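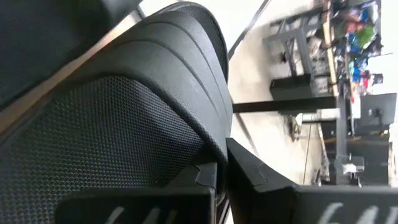

Seit Ostern läuft bei uns in der Retoure der Greifarm mit, und weil ständig jemand fragt: ja ich hab meinen Job noch. Kurzer Thread, Pause ist gleich um. Gepolstertes Zeug wie das schwarze Teil da, Netzstoff mit dicker Paspel drumrum und daneben glatte Fläche, ist übrigens genau die Sorte Ware, um die sich bei uns gerade alles dreht. Weich, sperrig, liegt jedes mal anders.

Für alle neu hier: ich arbeite bei Waden, Rücksendungen. Taschen, Rucksäcke, Polster, Schoner. Ausgepackt, angeschaut, sortiert: wieder in den Verkauf, Reparatur oder weg. Bis März alles von Hand. 1.723 Stück in der Woche nach Ostern, mit Arm und ohne zusammengerechnet.

Was der Arm macht: greifen, drehen, in die Kiste legen. Was er nicht macht: riechen. Kein Witz — Rauch, Keller, Hund. Das bleibt an uns hängen und steht in keinem Prospekt von Salehi.

Kartons und Schuhschachteln konnte er ab Tag eins. Bei Netzstoff hakt es noch, der gibt nach und dann rutscht die Naht weg. Mudassar steht daneben und führt ihn von Hand nach, immer wieder, den halben Vormittag. Der war vorher am Packtisch. Heißt jetzt "Anlagenbetreuer". Mehr Geld gibts dafür ab Mai, schriftlich hat er es noch nicht

Das Tempo ist die eigentliche Änderung. Früher hab ich meinen Stapel gemacht und zwischendurch mit Yaowalak gequatscht. Jetzt kommt alle 15 Sekunden was bei mir an, wenn er gut läuft. Wenn er schlecht läuft kommt nichts und dann drei auf einmal. Ich weiß ehrlich nicht was mich mehr nervt.

Rücken ist besser, das muss ich zugeben. Das Bücken in die Gitterboxen ist fast weg. Dafür abends Augen wie Schmirgelpapier, weil ich nur noch auf Nähte und Reißverschlüße schaue.

Sabine Reuter vom Betriebsrat will, dass die Taktzahlen nicht pro Person ausgewertet werden. Leitung sagt, wird eh nicht gemacht. Dann kann man es ja auch unterschreiben oder??

Stand Personal: niemand gekündigt. Aber 3 Befristete laufen aus und werden nicht verlängert. In der Rundmail stand dazu "natürliche Fluktuation". Die Leute haben Namen, einer hat mich eingearbeitet.

Kollegin aus Memthorpe schreibt, bei denen macht der Arm schon rund 80 Prozent der weichen Ware. Die haben aber auch nur zwei Modelle im Sortiment. Bei uns ist jede Kiste eine Wundertüte

Pause rum. Fragen gern drunter, antworte nach der Schicht — aber bitte nicht wieder "wann ersetzt der dich", das hatte ich diese Woche schon von meiner Mutter.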